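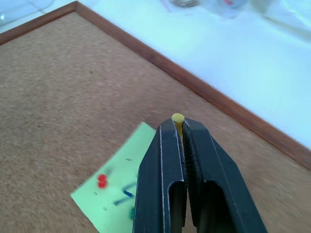

Tobiloba Idahosa asks that notes be pinned as well as stuck, as those put up by their own adhesive seldom last the week in the main corridor at Tustton. The Office of Shared Spaces has adopted that request in full. 

The guidance applies to all boards on the Tustton and Wurnau sites. It replaces the sheet issued under the former Ledach arrangements, copies of which should be taken down.

Corkboard and pushpin. Boards of this type have a cork face and a reddish-brown wooden frame. A pin should enter the cork straight and be pressed until it holds. Pins are not to be placed in the frame, where they split the molding and leave marks that cannot be filled.

Laying out on the table. Boards are prepared flat and hung afterward. A light-colored table is preferred – a dropped pin is easier to find on it. Pins in present use go in a small tray beside the board, and the main supply stays in its jar.
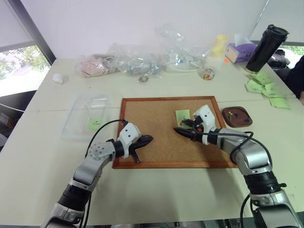 Staff preparing a board at Wurnau should reserve the long table through Aroha McPhee, who also holds the key to the supply cabinet. Reservations are for 60 minutes. The table must be left clear for the next group, and bags of cable and fittings belonging to the workshop are to be returned to the shelf marked for them.

Color of pins. No meaning is attached to the color of a pin. An earlier proposal to use red for urgent notices and blue for general ones was considered in November and set aside, chiefly at the request of readers who do not distinguish the colors easily. Any pin may be used for any notice.

Numbered notes. Where notes are to be read in sequence, the number is written by hand in dark ink, large enough to be read from a standing position. One pin is sufficient for a single note. It may be placed wherever it does not cover the writing. 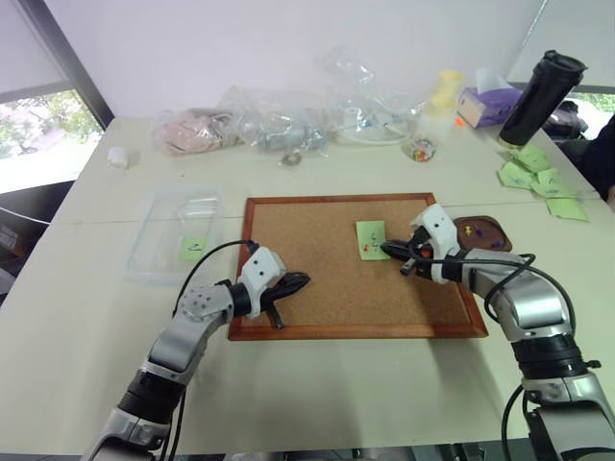
Facilities Bulletin, No. 367

Note and pin on cork. A light green sticky note with a dark handwritten mark, held with a red pushpin through its lower portion. A tray of pins is kept to the right of the board and a clear plastic container to the left.

Removal. Notes remain on display for 14 days unless a later date is written on them. Pins are drawn straight out and returned to the tray. Notes of lasting interest are passed to Somtochukwu Odukoya for the Tolentino file – all others are recycled.

Requests for new or replacement boards should be sent to Chinyere Akpan, Room 2060. Page last revised 16th November.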